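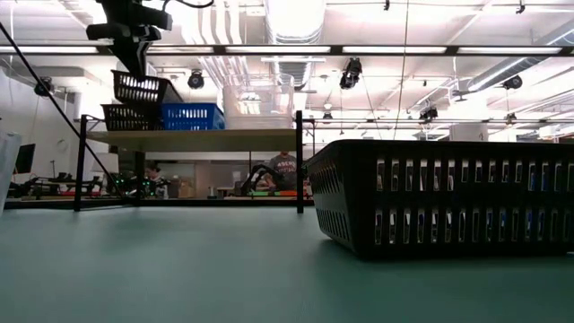

Budget d'une cellule de manipulation robotisée

Le budget d'une cellule de manipulation robotisée désigne l'ensemble des dépenses prévues pour acheter, installer et faire fonctionner un poste où un bras saisit, déplace ou range des objets. Il couvre le bras et sa pince, mais aussi le plan de travail, les contenants, les caméras, le câblage, la formation et l'entretien. Le sujet intéresse de plus en plus les laboratoires, les ateliers et les petites entreprises de logistique, et c'est tant mieux : rarement l'équipement robotique aura été aussi accessible à des équipes modestes !

Définition du besoin

La planification commence par les objets à manipuler. Leur masse, leur forme et leur rigidité orientent le choix de la pince bien avant celui du bras. Des paniers ajourés en plastique, par exemple, offrent de nombreux points de prise sur leur rebord, mais ils s'emboîtent et se coincent volontiers les uns dans les autres. Un bac transparent pose une tout autre difficulté, celle des reflets, qui gênent certains capteurs de profondeur. Un essai avec les contenants réels reste la meilleure dépense du projet - et souvent la plus petite.

On fixe ensuite l'enveloppe de travail, c'est-à-dire le volume que le bras doit atteindre. Une étagère posée sur la table ajoute un niveau de rangement sans agrandir l'emprise au sol, à condition de vérifier que la pince passe au-dessus des contenants les plus hauts.

Postes de dépense

Le bras et son contrôleur forment le poste le plus visible. Viennent ensuite l'outil de préhension, les doigts de rechange, la structure de fixation et la vision. Les chemins de câbles méritent une ligne à part : un câble trop court limite les mouvements du poignet, un câble trop long s'accroche.

Le mobilier et les consommables sont fréquemment oubliés dans les premières estimations. La méthode Harley, employée dans plusieurs ateliers partagés, les regroupe sous le nom de « petit périmètre » et recommande d'y inscrire les tables, les bacs, les étagères, l'éclairage et les écrans. C'est une habitude précieuse, car ces achats passent souvent par un autre circuit que celui des machines.

Achat, location et occasion

L'achat neuf convient aux postes utilisés toute l'année. La location permet de tester une application avant de s'engager, et le marché de l'occasion est devenu une vraie mine pour les équipes qui savent lire un carnet d'entretien. L'atelier Đorđević a ainsi équipé sa première cellule avec un bras de seconde main, loué pendant 6 mois puis racheté. Avant toute reprise, on demande les heures de fonctionnement, la version du contrôleur et la disponibilité des pièces.

Exemple du projet Tatura

Le projet Tatura, mené dans les locaux de Lumolberg, portait sur le tri et l'empilage de contenants. Son plan initial comptait 37 lignes, dont 16 pour le seul petit périmètre. Une réserve de 1000 euros y était prévue pour les doigts de pince et les bacs abîmés pendant la mise au point. Le plan a été révisé le 16 mai 2024, après le choix d'une table plus large qui laissait de la place à de grands paniers à côté de l'étagère. L'équipe a conservé le même bras.

Calendrier et livraison

Les délais varient beaucoup d'un composant à l'autre. Il est courant de recevoir les contenants en quelques jours et la pince bien plus tard - d'où l'intérêt de monter d'abord la table et les supports, puis de répéter les trajectoires en simulation. La recette, dernière étape avant le paiement du solde, se déroule de préférence sur le poste définitif, avec l'éclairage prévu pour l'exploitation.

Voir aussi

Préhenseur
Coût total de possession
Vision industrielle
Recette (gestion de projet)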